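Wostari perception and grasp planning: progress report for April

Prepared for the Padness programme office by the software team, Trarnton

Work this month went mainly into the simulated object library and the grasp planner that draws on it. The pose estimator was retrained once. No changes were made to the arm controller.

Object library

The library now holds 961 models, all of which load in the simulator without errors. Of these, 167 were added in April, mostly plumbing and bathroom fittings from the list agreed at the last review. Each new model is placed on a plain ground plane and rendered before it goes into the training set, so that scale, surface normals and resting pose can be checked by eye.

Fittings supplied as sets have taken longer than planned. The import tool treated every file as one rigid body, and the planner then offered grasps that closed on the gap between two parts. We have changed the tool so that unconnected pieces can be given separate bodies and separate collision shapes. The tap sets were used to test the change.

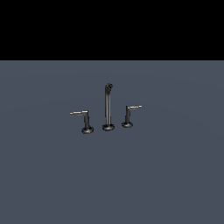

Figure 1. Three-piece tap set in the simulator: spout and two lever handles, dark finish, plain ground plane.

Dark metallic finishes remain a problem for the pose estimator. It finds the tall parts well enough but often mistakes the direction of a lever by half a turn. We rendered 1,210 extra views of dark fittings under varied lighting and retrained on them. Lever errors fell on the validation set, though they are still above the level agreed for the next milestone. A second round is planned with lower camera angles.

Grasp planner

The planner now rejects any candidate that would touch a neighbouring part on approach. This check added roughly 200 milliseconds to each planning call, and we expect to recover most of that by caching the collision shapes. Thin levers still produce too few candidates because the sampler favours wide, flat faces. A fix is written but has not been merged.

Tooling

The Boychuk job scheduler was moved to the new server. Two overnight rendering jobs were lost during the move and had to be run again. Logs are now kept with each job.

Risks and next steps

The main risk is the lever direction error. If the second round of training does not bring it down, we will ask to move the milestone test back by two weeks. Work for May is the sampler fix, the shape cache and the remaining fittings on the list. We also need a decision from Padness on whether hoses are in scope, as they cannot be handled as rigid bodies.

Spending is in line with the plan.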